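Home Products Countertop Handling Finishing Parts Service Contact

Jamard Bench Cell for Countertop Shops

Model 3542

The Jamard bench cell is a robot arm, a two-finger gripper, a control cabinet and a low guard fence, sold as one package to shops that cut and finish countertops. It moves small and narrow pieces between the saw outfeed, the edge station and the rack. It is built by Astley and sold with setup and training included.

Most of the lifting equipment sold to countertop shops is made for full slabs. Vacuum lifters, clamps and overhead cranes do that job well and this cell does not replace them. What they leave behind is the small work: backsplash strips, window sills, thresholds, sink cutout rails, vanity side splashes. In most shops a person carries those by hand, all day, from one station to the next. The pieces are light enough that no one calls for a lifter and heavy enough that shoulders and wrists feel it by the end of the week. The Jamard cell is meant for that part of the day.

What it does

The arm picks a strip from the outfeed table, turns it if needed, and sets it on the edge station with the finished side facing out. When the edge station signals that it is done, the arm picks the piece again and sets it in the rack. If a piece is outside the expected width the arm stops over it, lights the amber lamp and waits for someone to come and look. It does not guess.

A camera on the wrist looks at each piece before the fingers close. It finds the long edge and lines the fingers up with it. Pieces don't have to be squared to the table. They can lie at an angle, as they usually do when they come off a saw, and the operator does not have to straighten them. Speckled and veined patterns gave earlier versions some trouble, as the camera would sometimes take a dark vein for an edge. The current software looks for the full straight line from end to end and ignores marks inside it.

What changes for the people on the floor

Shops ask about this more than they ask about speed, so it goes ahead of the numbers.

The cell does not run the saw and does not run the edge station. The people who do those jobs keep doing them. What goes away is the walking and carrying between the two. In a shop with one saw and one edge station, that carrying is usually shared between the saw operator and whoever is newest. After the cell goes in, the saw operator stays at the saw. The newer person tends to move to layout, templating help or inspection, and you should plan for that before delivery. Decide who is going where and tell them. Shops that leave it until the first morning have a poor first week.

Someone has to own the cell. This does not need to be an engineer. In the shops we supply it is most often an edge polisher or a saw operator who likes to know how things work. We train 2 people per shop, so that the cell does not stand idle when one of them is out. Training takes 3 days on your floor, with your pieces. It covers starting and stopping, clearing a dropped piece, changing finger pads, teaching a new strip width, and what to do when the lamp comes on. If you run a second shift, at least one of the trained people should be on it.

Expect complaints about pace at the beginning. The arm moves slower than a person in a hurry. It also moves at the same pace at four in the afternoon as it does at seven in the morning, and over a full shift the edge station waits less. Operators usually stop watching it after a while and get on with their own work. Until then, it helps to say plainly that the slow speed is intended and that no one is being timed against it.

There is also a change in how the day sounds. With less carrying there are fewer trips past the saw operator, and less talk. One shop, Rasard, moved its morning job meeting to the edge station for that reason and has kept it there. It is a small thing but worth thinking over.

The gripper

The standard gripper has two fingers that open and close along a straight line. Each finger is an angled bracket with a replaceable pad on the inner face, and only the pad touches the stone. Pads come in a soft grade for polished edges and a firm grade for sawn ones. Use the soft grade if you run both and don't want to change over.

Pads wear. Slurry gets into the face and turns it slick, and after that it can mark a pale stone. Wipe them down at the end of each shift with clean water and a rag, no solvent. Replace them as a pair. A worn pad across from a new one will pull the piece to one side, and the camera will not correct for it once the fingers have closed.

Approaching a piece

The arm comes in high and looks down past the open fingers. It checks the near edge first, then the far one, and only then lowers.
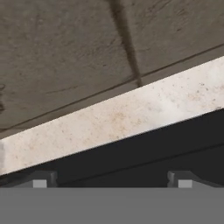
The pale speckled strip crosses at a slant, with both fingers still open and the dark surface showing between them. At this point in the cycle the operator can still stop the arm from the pendant without any fault to clear. Once the fingers close, a stop has to be acknowledged and the piece has to be released by hand, which takes a minute or so and needs the gate open. Teach new operators to watch the approach and make up their minds there.

Contrast helps. A light piece on a dark table gives the cleanest edge. If your outfeed table is pale, we can supply a black rubber mat to go over it. Concrete floors are fine whatever their condition, and stains or cracks don't need to be painted over. Standing water does need to be dealt with, as it throws reflections from overhead lights and the arm will stop for them.

Teaching a new strip width

Lay one piece on the table. Choose New Piece on the pendant, move the arm over it by hand, and press Learn. The arm will make one slow pass, close, lift a little, and put the piece back down. Check that it came down where it started. Press Keep. Name it something the other shift will understand, since the list gets long and "strip new 2" means nothing to anyone a month later.

What you need to provide

- Level floor at the cell location, with room for the gate to swing fully open
- Single-phase power on its own circuit
- Clean, dry shop air
- A start signal from the edge station. Older machines may need a relay kit, sold separately
- Someone from the shop present for all of setup

Delivery and setup

Cells ship assembled on a steel base. Allow some 6 weeks from order to delivery. Orders for October delivery should be placed well ahead, as that is when many shops want equipment in before the holiday kitchen rush. A forklift is needed to unload. Setup is done before training starts and is included in the price, along with the first set of pads in both grades.

Options

Vũ long-reach fingers, for window sills and wider thresholds. These bolt on in place of the standard fingers and use the same pads.

Black table mat, cut to your outfeed.

Relay kit for older edge stations.

Second rack position, for shops that sort by job. The arm asks for a job number at the pendant and fills the two racks separately. Order this with the cell if you can. Adding it later means moving the fence.

Limits

The cell is not for full slabs or for anything a person would need help to lift. It is not for pieces with an unsupported cutout, which can break in the grip. It will not sort by color or pattern. It does not inspect. A chipped edge will go to the rack as readily as a good one, so someone still has to look at the work before it leaves the building, and most shops put that person at the rack end of the cell.

Prices are by quote. When you write, include your typical strip widths, the make of your edge station and a rough sketch of the floor showing where people walk now.

Page updated July 11, 2019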